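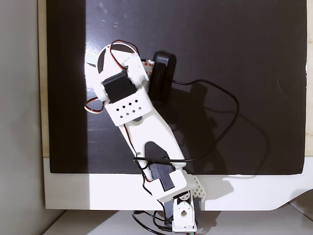 About Giltier

Hello, and thanks for clicking through. I'm Pushpa Chauhan, and I run Giltier, a small history and politics school for grown-ups. We teach evening courses on how countries get made, how they get joined together and how they sometimes come apart again. If you've ever shouted at the news because somebody got their treaties muddled up, you're very much our sort of person.

We're not a university and we don't give out degrees. What you get is a warm room, a good reading pack, a tutor who knows their stuff and a lot of arguing (the friendly kind, mostly).

How it started

I taught history in secondary schools for years and loved it, but there was never enough time. You'd get one lesson on the union of Castile and Aragon, half a lesson on the break-up of Austria-Hungary, and then it was revision again. So in March 2000 I put a card up in the library offering six evenings on "Small nations, big neighbours". I thought I might get a handful of people. I got 23, and the room had 20 chairs!

Devendra Bajpai was one of the ones standing at the back. He'd just retired from the civil service and he corrected me twice in the first hour, once rightly. By the summer we were planning courses together, and he still teaches our constitutional ones. His evening on Norway leaving Sweden in 1905 is the one people come back for – a union ended by a vote and a lot of very polite letters.

Who you'll meet

There are four of us teaching now. I do the medieval and early modern courses. Devendra B. does constitutions, referendums and anything with a clause in it. Devendra Vishwakarma (yes, two Devendras, you get used to it) covers empires and what came after them, and he runs the map evenings. Lieselotte Kleinschmidt joined us to teach the German states before 1871, and has since talked us into a whole term on the Hanseatic League, which I was doubtful about and now wouldn't be without.

Mamta Saxena looks after bookings, rooms and reading packs. If you ring up, it'll be Mamta who answers, and she'll know which course suits you better than I do.

What we teach

Most courses run for eight weeks, two hours an evening with a break for tea. You don't need any background and there's no homework as such, though the reading pack makes the second hour a lot more fun if you've had a go at it. We use real documents wherever we can: charters, speeches, petitions, rude letters between ambassadors. All in translation, so don't worry about your Latin.

We try hard to be fair. People come to us from every party and from none, and I'd hate anyone to leave feeling they'd been told how to vote. The tutors have opinions, of course, and they'll own up if you ask them over the biscuits. In class we stick to what the sources say and where historians still disagree.

We've grown a bit since the library card. Last year 624 people came to at least one course, and the longest-standing member of the Thursday-night pub crowd – sorry, the discussion group – has now done 60 of them.
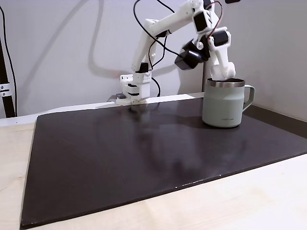 The Nigam Reading Room

Our books live in the Nigam Reading Room on the first floor, named after the family who left us their collection. It's strong on the Baltic and the Balkans, patchy on Iberia, and has more on the Swiss cantons than you'd think possible. Anyone on a current course can use it and borrow two books at a time. Please do bring them back, we're still missing volume two of a history of Bohemia and it's driving Lieselotte mad.

Coming along

New courses start in autumn, after Christmas and after Easter. Your first evening is free, so you can sit in, see if you like us and decide afterwards. If money's tight, have a quiet word with Mamta and we'll sort something out.

The building has a lift and a hearing loop, and there's parking behind it after six.

Page last updated 6/20/19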